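Threads > Small Shop Robotics > Buying and Budgets
Search this site Search posts, people, tags

Gumaro Espinoza
2019-01-10

1/ OK so a few of you asked how I'm planning the money side of the two-arm dish bench, and I keep answering in bits and pieces, so I'm putting it all in one thread. Grab a coffee, I ramble!

2/ Quick background. I run the bench at Hadden. We sort and rack plates with a pair of small arms, and in April I have to hand in a shopping list for the second bench. One list, one shot, and then the money is closed until the year after.

3/ First thing I did was write down everything that isn't an arm. People price the arms and stop there (I did this the first time, ouch). The rail, the cameras, the cable, the finger pads, the rack, the plates. It adds up so fast.

4/ My number for all the "not an arm" stuff on bench two is $891. That's with shipping. I had way less than that written down before I went through the drawer of receipts, and there were receipts in there for things I'd forgotten we even owned.

5/ Cables first. If you're copying this setup, buy them longer than you think. Ours swing out wide on the sides and I like them that way, the wrists need the slack. I priced short ones from Flellulon, then went back and priced long ones, and the difference was lunch money. Get the long ones.

6/ What the work looks like right now, plates and all:

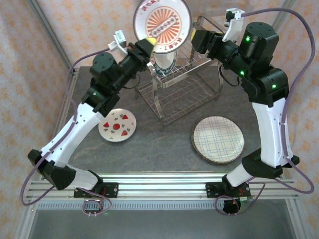
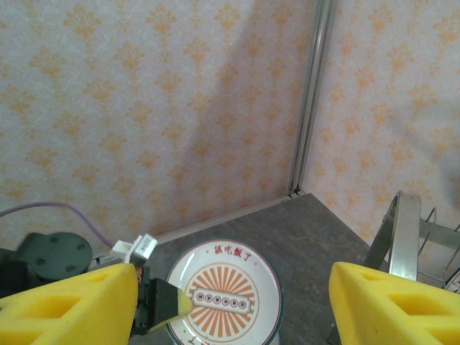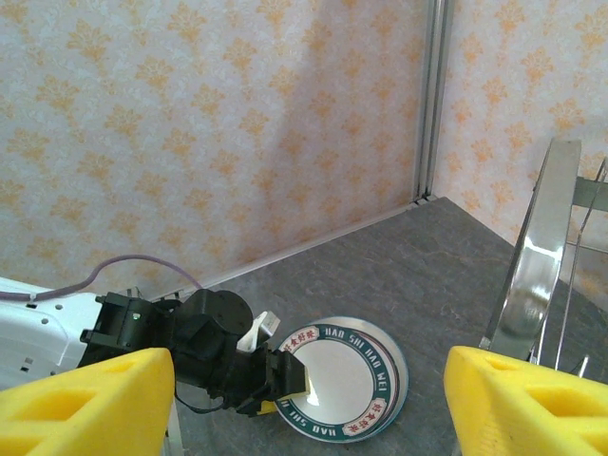 7/ WHAT I'M BUYING FOR BENCH TWO

Finger pads go at the top. I love the yellow foam ones, they're kind to a plate rim, and I've stopped treating them as a part. They're a supply, like paper towels. So they get their own line in the budget every quarter and I don't have to go begging each time.

8/ Plates! Please put plates in your budget. Mixed ones, too. Crescencio Arriaga talked me into this and he was right: if every plate you own is the same plain white one, you'll tune everything to that plate and then feel very silly at the first customer visit. I want patterned ones, dark rims, a little one with strawberries, a plaid one, shiny ones that bounce light back at the camera. The whole cupboard.

9/ I've got $280 set aside for plates and racks together. Crescencio thinks that's high. Crescencio also isn't the one who has to go to the store when we run out, so it stays at $280 :)

10/ Racks: metal wire, same style as now. I looked at a plastic one from Arellano and it's cheaper and lighter, and I went back and forth on it for a whole evening. Shiny metal is harder on the cameras, but metal is what customers have in their kitchens. Sticking with metal.

11/ Cameras. This is where I'm spending more than last time. One at each wrist, plus a fixed one watching the bench, plus 2 spares in the drawer. The spares are the part my boss pushed back on. I told him a dead camera with no spare means a bench that sits there until the mail comes, and he signed.

12/ Somebody asked if I'd lease the arms. I got a lease quote from Somumora and read it twice. The monthly price is nice! But you pay extra to change the gripper, and I change things on the gripper constantly, so it's a no from me. If you're going to leave everything stock, go look at it, it might fit you fine.

13/ Stuff I'm NOT buying: a fancier table. Gray stone-look top does the job. Also not buying new backdrops. I've had opinions about the flowery pattern (loud ones), but it costs me zero dollars to keep looking at it.

14/ Oh, and labor. Put your own hours in! Mounting two arms on a rail and getting the wiring neat took me way longer than I'd told anyone it would. I wrote down three days on the first plan. Let's say I was an optimist. Bench two gets a full week and I'm hoping to look like a genius when it's done early.

15/ Order of purchase, for those who asked: arms first, they have the longest wait. Then rail and cameras. Plates, rack and pads last, you can get those anywhere and they just take up shelf space while you wait.

16/ I'll share the spreadsheet once I take our account numbers out of it. If you've bought foam pads in bulk and found a good source, please send it my way, I'm paying too much and I know it.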